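Pliltow Clothing Room: progress report to the Gitard fund
21 June 2020
By Nanna Arnardóttir

Dear Halldóra,

Thank you for your patience with this one, I know I promised it in May! It has been a full couple of months, and I am happy to say that 872 garments have now been sorted, folded and sent out to families, with 10 boxes still to go through.

Most of our effort lately has gone into folding. We used to let everyone do it their own way, and the shelves looked it, so Lærke and Steinar sat down and wrote one method for pants (the hardest, we all agree). They go on the table lengthwise and get smoothed out before any fold is made, while finished pieces stay off to the side and the rest wait in a basket.

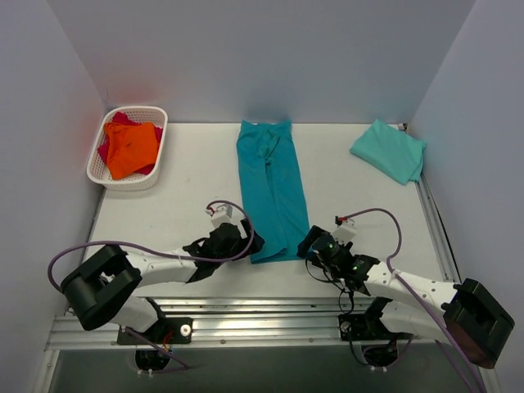
Costs and supplies

Your grant paid for 2 new shelving units and a good stock of baskets, the small white plastic kind with mesh sides, which are light to carry and let us see the colors without digging. We have spent a little less than planned on boxes, and with your blessing I would like to move what is left over to laundry soap, which we go through at an alarming rate.

Next up are the children's sizes, which should take four weeks. Steinar will send the receipts separately.

Warmly,
Nanna

Last updated: 21 June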